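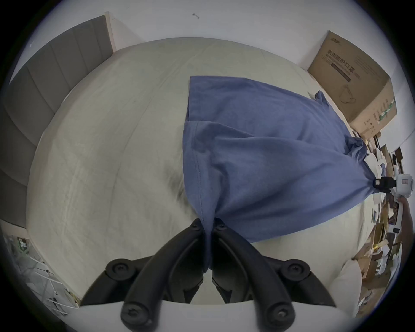 Lilley adds swivel fittings to its garden hose reel line

25 May 2022

Lilley has added a full-flow brass swivel to its wall-mounted hose reels. The fitting replaces the molded elbow used on earlier units and turns through a full circle under pressure. It is rated for cold water only.

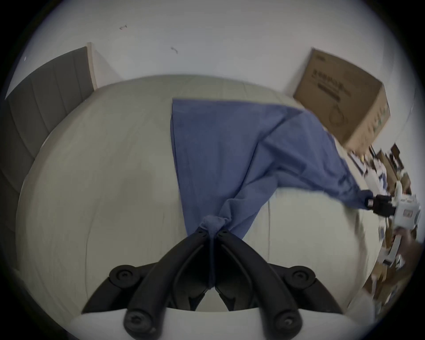
The swivel is made by Juneck and uses two O-rings in place of a flat washer. Both seals can be changed with the reel still on the wall. The replacement kit is part number 543 and ships with silicone grease.

Product manager Sayaka Sakai said most returns on the old elbow were for cracks at the thread. "The brass part takes side load much better. Hand-tighten it and leave the wrench in the drawer," she said.
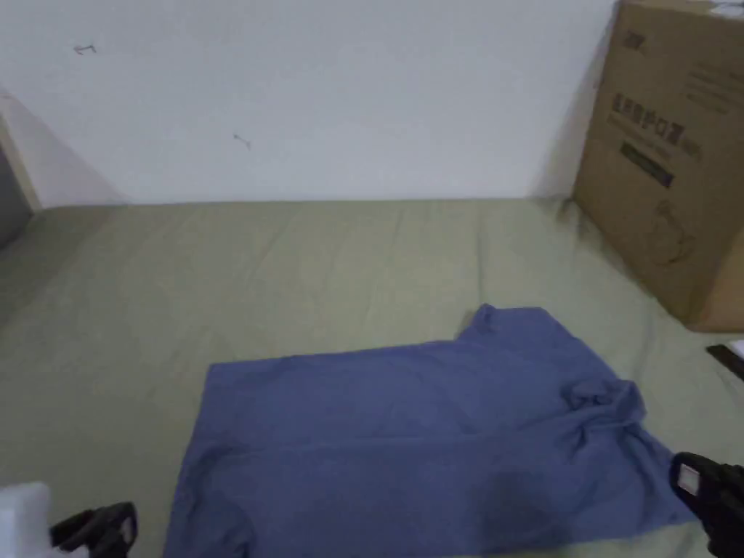 The first run is 1000 units, sold through Öberg and Prenari stores. Owners of older reels can fit the swivel if the drum has an 8 mm locating pin. Reels without the pin need a new hub plate, which Lilley expects to offer in November.

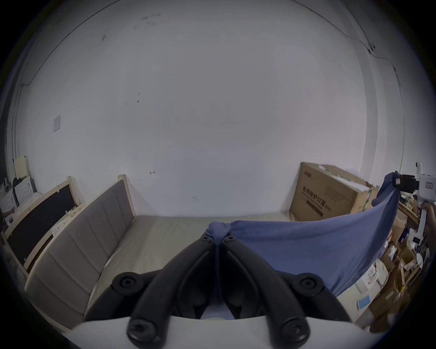
Blue cloth held between two hand-held grippers.

Installation sheets are packed with each unit.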